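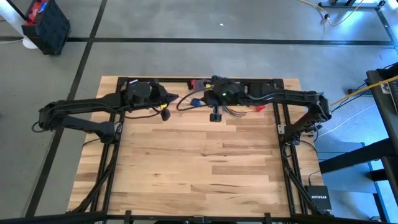

Reading time: 2 min

Re: Can they tidy up after us yet?
28 September 2018

Darius Bucur wrote:
> My aunt in Clesville asked when she can have one that clears out
> the kitchen drawer. I said 5 years. Was I lying?

Not lying, Darius, but I'd go longer! Cables are the chore I'd judge them by. A box keeps its shape when you pick it up and a cable doesn't, so wherever the arm grabs, the rest goes off and does something else -- lovely problem.
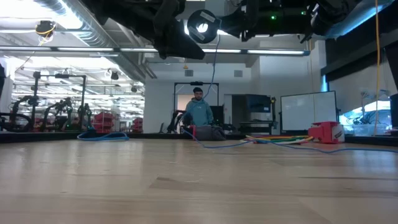 Abubakar disagrees with me, and wrote that shop floors will get there well before kitchens, seeing as a firm like Zusstead can hang the same lead on the same hook 3000 times and never meet a surprise. Fair point, and I'd love to see it. But my garage isn't Zusstead.

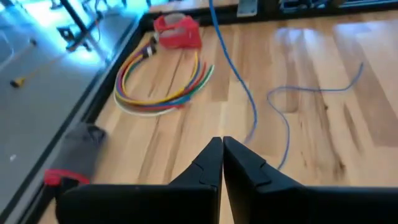
Soft things come next on my list, socks and pouches and tea towels, and I do think two plain fingers can go a long way with them. Pinch, lift, drop in a bin. Folding can wait!

I'm giving a talk on all this at Sarkcombe in November, so send me your worst chores. I have nearly 177 already, mostly ironing.

We use cookies to remember your list settings. OK

Recent in this list
Re: Dishwashers, loading of
Who has tried a window cleaner?
Sarkcombe meeting, lifts wanted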